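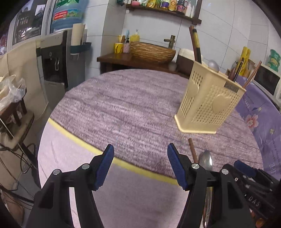

Prilley Town have been without a manager since the start of October, and the shortlist is now down to two. Vaughan Rakena has been running training as caretaker, and Ashton McKinnon came in for an interview at the ground last week.

I'd give it to McKinnon. He kept Lillano up two seasons running on a smaller budget than ours, and his sides defend corners properly. We have let in 12 goals from set pieces already and I'm tired of watching the same one at the near post.

Rakena has the dressing room, by all accounts. The lads ran harder in the draw with Pramska than they had in weeks. But he wants to keep three at the back, and we don't have the full-backs for it. Our left-sided centre-half is a converted winger who turns like a bus.

Money comes into it too. The gate for the Pramska match was 900, and the club needs 2,000 through the turnstiles to break even on a home game. Our best this season was 2,095 for the cup tie, when they let under-16s in free.

The board say they'll decide before the away trip to Lillano, which would be an awkward first match for McKinnon. I'm driving to that one and have two spare seats, leaving from the station car park at half past ten. Leave a comment if you want one. Petrol money only.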